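Chapter 5

Reading Cloth: Drape, Grain and the Way Fabric Falls

What this chapter covers

Why the same fabric hangs differently in different directions
How to find the grain without a selvage to help you
Two simple drape tests you can do at home
Choosing cloth by how it moves, with color coming second

I learned about drape by ruining a skirt. I was in my second year of sewing, I'd bought two yards of a lovely rust-colored twill from a shop in Trestberg, and I had a pattern drawn for something soft and floaty. The pattern envelope said "lightweight fabrics with drape." I read that as "any fabric you like, dear." I cut it out, stitched it up, hemmed it by hand over two evenings, put it on, and looked like I was wearing a lampshade. The seams were straight. The zipper was the best I'd ever put in! And the thing stood out from my hips all by itself, because twill of that weight wants to stand, and no amount of pressing was going to talk it out of that.

So I'd like us to spend a whole chapter on how cloth behaves before we get anywhere near cutting it. In Chapter 4 we talked about fiber - what the stuff is made of, how it takes dye, how it washes. Fiber matters, but it won't tell you how a finished sleeve is going to hang. You can buy a cotton so stiff it crackles and a cotton so limp it slides off the table, and both labels will say 100% cotton. What separates them is yarn, weave, weight and finish, and those you mostly have to learn with your hands.

Grain first

Woven cloth has two sets of yarns. The warp runs the length of the bolt, and the weft goes back and forth across it. When sewing people say "on grain" they nearly always mean that the long direction of a pattern piece is lined up with the warp. Warp yarns are held tight on the loom, so they tend to be stronger and they stretch less. The weft has a little more give. Pull a handkerchief top to bottom, then side to side, and you may feel the difference even in something that small.

Then there's the bias, the diagonal. Pull your handkerchief corner to corner and it stretches like it's a different piece of cloth. Nothing about the yarns has changed. You're pulling the little squares of the weave into diamonds, and there's a lot of room for them to move. A skirt cut on the bias clings and swings. It also grows, which is why you hang it up overnight before you hem it. (I skip this step about once every few years and I regret it each time.)

If your fabric still has its selvage, the finished edge that runs down the side of the bolt, finding the warp is easy. It runs parallel. With a remnant you have to work a bit harder. Pull a single thread out from a cut edge and look at the line it leaves. Try the stretch in both directions. Hold the piece up to a window, where you can often see that one set of yarns is more evenly spaced than the other. That's usually the warp.

Knits are another animal. They don't have a warp and weft at all, they have loops, and the columns of loops are called wales. Most knits stretch more across the body than up and down it, and some of them curl at the edges as soon as you let go. We'll get to those properly in Chapter 9, but keep a scrap nearby for the tests below.

The fist test

Make a fist and hold it out in front of you. Lay the middle of your fabric over it and let the rest drop. A soft fabric will fall close to your wrist in a lot of narrow folds. A crisp one will make a few wide cones and stay well away from your arm. Now turn the cloth a quarter turn and do it again, and watch whether the folds change. I do this in shops, in full view of everyone, with the loose end of the bolt, and I recommend it. Half a yard is enough to tell you something. A swatch the size of a playing card is no use here, as it doesn't weigh enough to pull itself down.

The ruler test

For this one you need a strip of fabric an inch wide, a ruler and a table with a square edge. Lay the strip on the table with one end level with the edge, put the ruler on top, and slide them both forward together so the strip sticks out over the drop. Stop when the end has bent down to a line you've marked on a piece of card held at the side. Write down how far you had to slide it. A long overhang means a stiff cloth. Do one strip along the warp, one along the weft and one on the bias, and keep the numbers in your notebook next to a pinned sample.

My own notebook has a page for a shirting called Alcantara Plain and another for a heavier cloth sold as Sivcombe Canvas - shop names, both of them, and the shop has closed - and the canvas took 11 slides before I was happy that I'd measured it right. Don't worry if your first readings jump around. Pre-wash the fabric, press it, and let it cool before you cut the strips. Finishes wash out, and a cloth that stood up like cardboard on the bolt can come out of the dryer as soft as a pillowcase.

When cloth lies down

Everything so far has been about fabric hanging in the air, but you can learn nearly as much from it on a table, and it costs you nothing to look. Wrinkles and ripples tell you where cloth has spare length and which way it's being pulled. Take the slate-blue long-sleeved garment lying on the green sheet at the end of this section: it has diagonal ripples, and a bunched fold running across the middle, while up at the neck the fabric is raised in a folded tube. Before you measure or trace any garment, folds like those have to be smoothed away, from the center outward with flat hands, or your tracing will come out short. Pat it, don't drag it. Dragging pulls the weave or the loops off line, and you'll copy the mistake into your pattern.
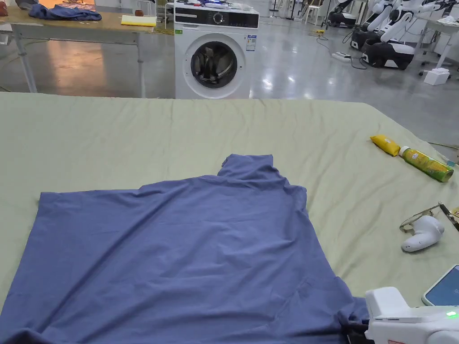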